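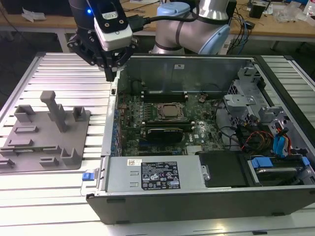 Who can host a newly arrived family through the Lyons welcome program?
Anyone over 21 with a spare room and a door that closes. Renters too, if the landlord signs the form. You don't need to speak the family's language and you don't need to own a car.

How long is a stay?
Usually 12 weeks. Sometimes shorter, if an apartment comes up. Extensions are possible but ask early, not the night before.

Do hosts get paid?
No rent, no. There's a grocery card every month and help with the heating bill from October on. Keep receipts. Photos of receipts are fine.

Who handles the asylum paperwork?
Not you. Please don't fill in forms for a guest, even if they ask nicely. Albane Tessier runs the legal desk and sees people by appointment, mornings only. Bring every letter, including the ones that look like junk. Deadlines are on the back page more often than you'd think.

Can guests work?
Depends on their status. Some can right away, some wait months for a permit. Ask Albane, don't guess. Cash jobs "just to help out" can hurt a case.
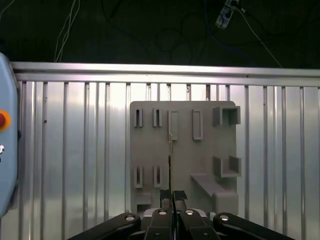

Mail is the thing that goes wrong most. A hearing notice sits under a pizza flyer for two weeks and then everybody is on the phone. So pick one spot for it by the front door and tell the whole house. Slots or small open boxes on an upright board, like the gray one here, do the job fine — narrow slots for letters, a box for keys and bus cards. A shoebox works to. Just the one spot.

What about school?
Kids can enroll with a letter from us as proof of address. Ingrid Sorensen does the enrollment calls and will come along to the first meeting if the family wants. Vaccination records can follow later, the school nurse knows.

Is there a limit on family size?
Depends on your rooms. We've placed roughly 2000 people since the program began, mostly single adults and couples. Larger families wait longest so if you have 2 spare rooms please say so on the form.

It's not working out. Now what?
Call Emmett Strickland, any time before 9 pm. No blame, no long talk. We move people when we need to. Please don't ask a guest to leave before you've called.

Can I visit first and meet the family?
Yes, normally one meeting at our office, with an interpretor. Coffee provided, bring your questions.

I can't host. Anything else?
Rides to hearings, mostly. Also bedding (clean, twin size) and winter coats. No more toys for now — the closet is full.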